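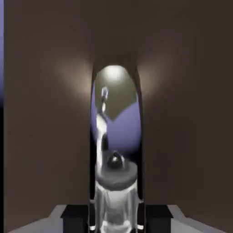 Notebook entry, Sunday, October 17, 2010. Bindery workshop, adhesive trials, second series. The purpose of this series is to determine whether the wheat starch paste now prepared in-house may replace the Gelaro paste for spine linings on the account books from the Costa deposit. The leather on these volumes is a reverse calf, and the color reference adopted for toning the repair paper is a warm, matte brown, close to the broad brown areas in the picture at the head of this entry, with the joints to be toned darker, as the borders of the narrow opening are there. Toning is to be completed before any paste is applied.

Paste was prepared in the small pan, one part starch to five parts water by volume, soaked overnight and cooked until translucent. It was passed through the horsehair sieve twice. The first pass left more lumps than expected, and it is recommended that the starch be stirred again immediately before heating. The Gelaro paste was diluted according to the label and left to stand for the same period.

Test pieces: 12 strips of calf offcut, lined with the medium-weight Sorari paper. Half were lined with the in-house paste and half with the Gelaro. All strips were pressed between blotters under a single board and weight. Blotters were changed at two hours and again before closing.

Observations to date. The in-house strips lie flatter. Two of the Gelaro strips have curled at the short end, although both were cut from the flank and the offcut there was noticeably thinner. I do not consider this a fair comparison and have set them aside. G. Sandberg is asked to cut replacements from the same skin as the others, well in from the edge.

Tack of the in-house paste is good but brief. On a full spine there will be little time to correct the position of the lining, and the paper should be torn to size and laid out before the brush is loaded. Mr. Zuccaro prefers a slightly wetter mix for this reason. His strips are marked DZ in pencil on the paper side and should not be combined with mine.

Reversibility was tried on one strip only, with a damp swab. The lining lifted cleanly after eight minutes, with slight darkening of the leather at one corner. The corner will be examined again when fully dry. No further swabbing is to be done on the calf until then.

Humidity in the press room was higher than I would like all afternoon. The Dokix gauge by the window and the one by the sink do not agree, and readings in this book before today should be treated with caution. Both gauges are to be checked with the salt solution – instructions are inside the cupboard door.

Outstanding: replacement strips; fold test on the dried pieces; a second batch at one part to six. The remaining paste is in the covered jar on the lower shelf of the refrigerator, dated, and must be discarded if it thins or smells sour. Volume 3 of the Costa set remains in the finishing press and is not to be moved.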